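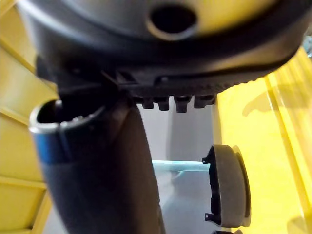
I'm very happy to say that Jostico, my little repair shop in Orville, is opening a second bench on 10th October – and this one is just for plastic parts! Small plastic bits are what I get asked about more than anything else. A row of short black tabs under a grey housing doesn't look like much, but snap one off something at home and you'll soon be hunting for tape. Most repair shops will tell you to buy a new one. I'd sooner have a go at mending it.

The new bench is at the back of the Merell Arcade, unit 11, next door to the key cutter. I took on the lease in February and have spent far too many evenings painting it (two coats, and the ceiling still needs another). Schnyder, the hardware shop across the road, has kindly lent me shelving and a very good lamp.

Last year I mended 127 plastic parts on my kitchen table, mostly clips, hinges and battery covers. Now I've got room for a proper queue!

The first 100 people through the door get a free look-over, no booking needed. Bring the broken piece with you if you still have it, even if it's in bits – and please take the batteries out first.

Press are welcome from opening time. For anything else, just ring the shop or pop in and ask for me.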